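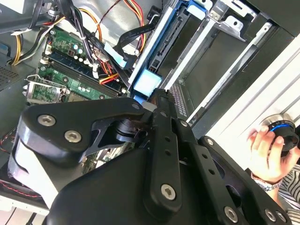
Wrist camera view inside the practice PC, with the drive cage on the right.

I spent most of March teaching the arm to take old desktops apart, starting with the drive bay. The case came from a clear-out at the Latden office. I steer by remote control and every run gets saved, good or bad. I wanted 100 clean ones before training anything and I have 11.

Most failures are at the blue latches. I come in too steep and the finger slides off. Going slower helps, but then the runs are too long and I have to trim them. The cables are a nuisance as well. I'll tie them back next time and see if the count goes up.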